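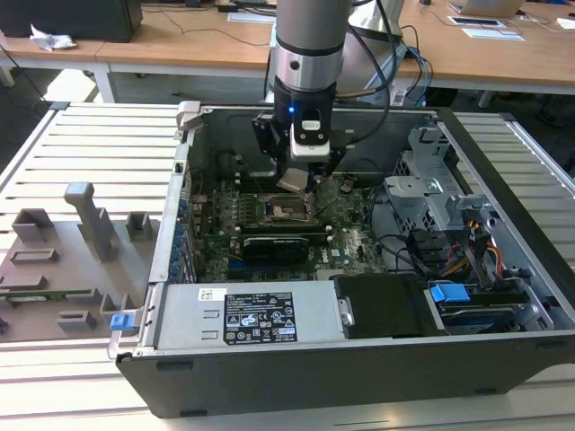

메모리 부품 회사 Mokent는 저장장치 소프트웨어를 만드는 Jastorico를 인수하기로 했다고 발표했다. 인수 금액은 공개하지 않았다. 두 회사는 2년 전부터 사무용 데스크톱에 들어가는 부품을 함께 개발하고 있었다. 초록색 메인보드 위, CPU 소켓 왼쪽에 검은색 메모리 슬롯이 줄지어 있는 이런 데스크톱은 아직 많은 회사에서 사용되고 있으며, Mokent는 새 컴퓨터보다 이 시장에서 먼저 제품을 팔 계획이다.

Jastorico의 직원은 70명이다. Mokent의 설명에 따르면 직원은 모두 계속 근무하고, 회사 이름도 당분간 바뀌지 않는다. 인수 절차는 5월에 끝날 예정이다. 그 전에 양쪽 주주의 승인을 받아야 한다.

Jastorico의 주요 제품은 Dixit라는 관리 프로그램이다. 이 프로그램은 컴퓨터의 메모리와 저장장치 상태를 기록하고, 고장이 예상되는 부품을 관리자에게 미리 알려 준다. 현재 기업과 학교 등 4,000곳이 Dixit를 사용한다. Mokent는 앞으로 자기 회사의 메모리를 구입하는 고객에게 Dixit의 기본 기능을 무료로 제공하겠다고 했다. 유료 기능의 가격은 아직 결정되지 않았다.
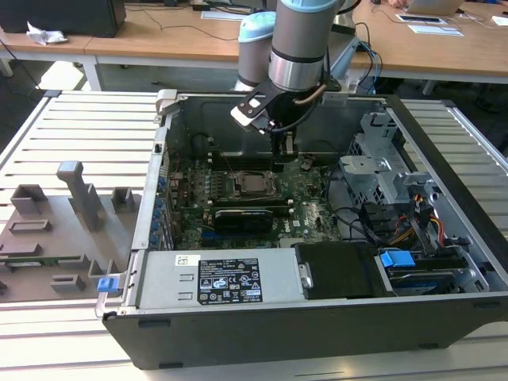
*덮개를 연 데스크톱 본체의 내부. 메인보드의 소켓에 CPU가 있고, 그 아래에 그래픽카드가 꽂혀 있다.*

한편 경쟁사 Urnetti도 같은 날 새로운 메모리 제품 네 가지를 공개했다. 모두 기존 데스크톱의 교체용 부품이며, 판매는 온라인에서 먼저 시작된다. Urnetti는 지난해에 Jastorico와 협력에 대하여 이야기한 적이 있지만 계약까지는 가지 못했다. 이번 인수에 대한 질문에는 답하지 않았다.

Dixit를 이미 사용하는 고객은 계약을 다시 할 필요가 없다. 고객 지원 전화번호와 홈페이지 주소도 그대로 유지된다. Mokent는 두 회사의 기술 지원 부서를 합치는 시기를 인수가 끝난 다음에 알리겠다고 밝혔다.

2024. 1. 28.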